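Gripper fault 2028 on zip bags, grip reported OK with nothing in the fingers
Forum > End effectors > Faults and safety
8 replies

drybox_dan
Posted 7:42 AM
Running a Bostodon two-finger on a bag cell, clear zip-tops, picked by the top corner and carried to a bin. Since August we get fault 2028 (grip lost in motion) a few times a shift. That one I can live with. The one I can't live with is when it doesn't fault. The arm lifts, reports grip OK, travels the whole way and opens over the bin with no bag. Sernora tech support told me to raise the force and closed the ticket. Anybody else?

pallet_jackal
Posted 8:05 AM
Raise the force. They're right. Film is slippery.

drybox_dan
Posted 8:11 AM
Did that. Went up twice. Now it drops them and creases them.

mrs_torque
Posted 8:30 AM
I don't buy the force story. What does "grip OK" mean on your controller? On ours it only meant the fingers stopped moving before the fully closed position. A bag film is so thin that closed on film and closed on air look the same. So you either set the window wide and it says OK to everything, or tight and it faults on good picks. Which way is yours set?

drybox_dan
Posted 8:47 AM
Window is whatever the integrator left. Humthorpe did the install. Manual says not to touch it without their password.

pallet_jackal
Posted 8:52 AM
Two fingers on film works fine if you set it up right. We did a run of 2000 bags with no misses.

mrs_torque
Posted 9:03 AM
No misses, or no misses reported? That's the whole point of the thread.

pallet_jackal
Posted 9:10 AM
Bin count matched at the end. I'm not an idiot.

kettle_logic
Posted 9:26 AM
What bags though? Full ones are a different animal. A full bag stands up a little and gives the fingers something to close on. Flat film on a smooth table, the tips push it around or ride over it. Dan, can you post one at the pick?

drybox_dan
Posted 12:15 PM
Went through the log first. 1244 cycles, and the controller says every single one was grip OK or 2028. There is no third result. No "closed on nothing" anywhere in the list, so I don't know what I expected it to tell me.

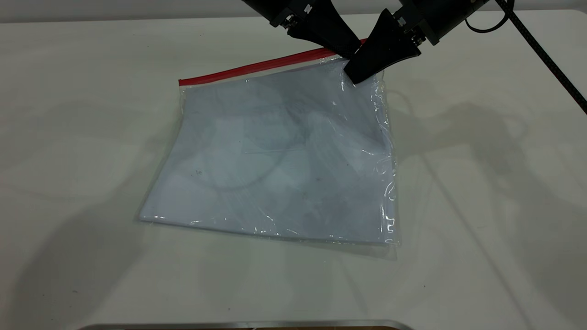

Right finger down on the corner, by the end of the red zip.

kettle_logic
Posted 12:31 PM
Film's crumpled right at the tip. I'd look at your Z height before anything else. If you're pressing into the table, your force reading is partly table.

mrs_torque
Posted 12:38 PM
Agree on Z. Still wouldn't trust the OK bit. Put a cheap sensor over the bin chute and make the cell stop if nothing passes it.

pallet_jackal
Posted 12:44 PM
Or softer tips. Güler sells pads for this.

mrs_torque
Posted 12:50 PM
Pads may help it hold the bag. They won't make the controller tell the truth when it doesn't.

drybox_dan
Posted 1:22 PM
Will try Z first, then the sensor. Not spending on pads until I see it miss and own up to it. Also, does anyone know if the guard interlock has to be re-checked if Humthorpe opens up the window setting? They want to do it remotely and I'm not thrilled about a stranger changing grip limits while my guys are on the floor.

kettle_logic
Posted 1:40 PM
I'd say no to remote. Lock it out, have them on the phone, and write down the old values before they change anything.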